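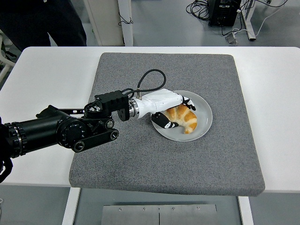 Ivan Vakulenko wants to know who decided that a croissant needs a safety procedure, and whether that person could be invited to look at the stairs in the east building.

Fair enough. The procedure is four pages long and the stairs have a sticker. Still, we get some version of Ivan's question every time we put up a gallery page, so the notes run a little longer this time and the stairs will have to wait.

BENCH RULES, HANDLING FOOD
Gallery page, updated 9th September

Croissant in hand, just above the plate. Fingers over the far side, thumb across the near side, gray felt pad under everything.

What follows is the part of the Urnum bench rules that applies to a table like this one. The full set is in the binder. The binder is on the shelf marked Barbieri, a label that made sense to someone once.

The pad

Felt goes down before the plate does. A plate on a bare table will slide when a finger touches the rim, and then you have a position error and a very small ceramics emergency. Set the pad square to the table edge, put the plate on it, and leave both alone until the run is over. If you nudge the plate, say so. It goes in the log as "plate nudged," and no one has ever been fired over it, although one entry from August does read "plate nudged, repeatedly, by me, sorry."

The food

Real food is allowed on the bench. It is also trash from the moment it gets there. The hand has been on a great many things before your breakfast, and the finger covers are cleaned for grip and not for dining. Anything that has been on the plate goes in the lidded bin at the end of the session, including the ones that came through looking perfect. Especially those.

Note the type of pastry and whether it is from today. A day-old croissant and a fresh one are different objects as far as grip force is concerned, and logging them both as "croissant" is how you end up with a spreadsheet that argues with itself. Josée Melnyk once proposed a separate code for almond. This was rejected on the grounds that we would have to stop somewhere, and then adopted two weeks later.

Force

Start low. The limit for soft items is set in the Sorkisent profile, and you do not raise it at the bench, however strongly you feel that the croissant is being difficult. If the item slips three times at the same setting, stop and change the approach angle. If it slips three more times, have lunch.

A crushed item is a result and gets written down like any other. The old form had a box for "success" and a box for "other," which told us a great deal about whoever designed the form. The current one has a line for dents, a line for flakes and a line for "separated," a word we chose after a long discussion of the alternatives.

People

Anyone may stand near the table. Anyone standing near the table needs to know where the stop button is before the arm is powered, and "over there somewhere" does not count as knowing. Point at it. Say it out loud. You will feel foolish, and then you will feel foolish in possession of useful information.

Hands stay off the table while the arm is live. This includes the quick reach to straighten the plate, the quick reach to brush off a crumb, and the quick reach to show a visitor how quick it is. Pause the arm, wait for the word "paused" from the operator, then reach. The operator is whoever signed the sheet. If two people signed the sheet, neither of them is the operator and you should all go sort that out.

Cables

The cable on top of the hand needs slack enough for the wrist to turn. Before each session, take the wrist slowly through its range and watch the loop the whole way. If it pulls tight at any point, re-dress it. Floor cables get routed clear of where people walk. Yes, every time. Yes, also if you are only going to be ten minutes.

Cleaning up

Crumbs get into joints. Brush first, then vacuum, never compressed air, which moves the crumbs from where you can see them to where you can't. The felt gets shaken out and swapped after 65 runs or when it smells of butter, whichever comes first. (Butter comes first.) Spare pads are kept in the Druleo drawer. Please stop using them as coasters.

Comments on the rules go to Josée, in writing. She reads all of them and answers most. Her reply to Ivan, printed with his permission, was that a procedure for picking up a croissant is mainly a procedure for picking up everything after the croissant, and that people learn it much better when the worst outcome is flakes. She has forwarded the remark about the stairs.

Ivan has since sent a photograph of the stairs. It isn't going on this page.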